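Learning to love the color between pink and brown

I have spent most of this month thinking about mauve, and I'm not even a little bit sorry!
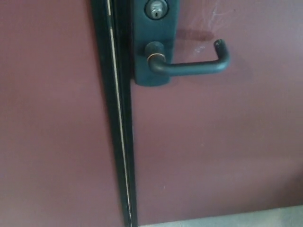
It started with my grandmother's sewing box, which came to me in May along with a stack of patterns and a tin of buttons I still haven't sorted. Tucked under the tray was a card of embroidery thread in a shade I would have called "old lady pink" when I was twelve. I put it on the windowsill and kept walking past it. In the morning it was almost gray. By dinner, with the lamp on, it was a warm reddish thing that looked like the inside of a fig.

So I went to the library, as you do. The story of mauve is wonderful if you haven't read it. William Perkin was eighteen and trying to make quinine in a home lab in London in 1856, and he ended up with a purple sludge that dyed silk. Before that, purple was hard work (sea snails, lichens, a lot of patience). Afterward, anybody with a little money could have a purple dress, and in a few years it seems like everyone did. The magazines made fun of it and called it the mauve measles.

What I hadn't known is that the original color was much brighter than what we mean by the word now. The fabric faded, people got used to the faded version, and the name slid along with it. I love that so much. We named a color after what happened to it in the wash!

My friend Catherine Cruickshank dyes wool out in Lerkham and let me come over and make a mess in her shed. We used madder root with a tiny bit of iron, and the iron is where all the drama is. Add none and you get brick and coral. Add a pinch and the whole pot goes moody. Add too much and you have made brown, congratulations. We did two skeins that I would wear tomorrow and six that I'm calling "experimental." Catherine's advice was to pull the wool out before you think it's ready and look at it outdoors, and she was right both times I ignored her.

A few things I'd pass on if you want to try living with this color:

Put it next to something green. Olive, moss, bottle green, it doesn't matter much. The mauve wakes right up.

Be careful with bright white, which can make it look a bit dingy. Cream is kinder.

Get a big sample if you're painting. I did a little square in the hallway and thought it was beige. I did a big patch and had to sit down on the stairs and just look at it for a while.

Skye Nisbet wrote to ask if the thread ever got used. Yes! I'm stitching a border of clover on a pillowcase, slowly, and I have to keep unpicking the stems. I've got enough left for two more corners if I'm careful, and then I'll be hunting for a match, so if you have a drawer full of old floss, please go look in it for me.

Recent posts
Madder, weld and woad: my tiny dye garden plan
The button tin, part one
Why I gave up on gray curtains
A rainy afternoon in Lerkham

Contact | Copyright 2018 | Back to top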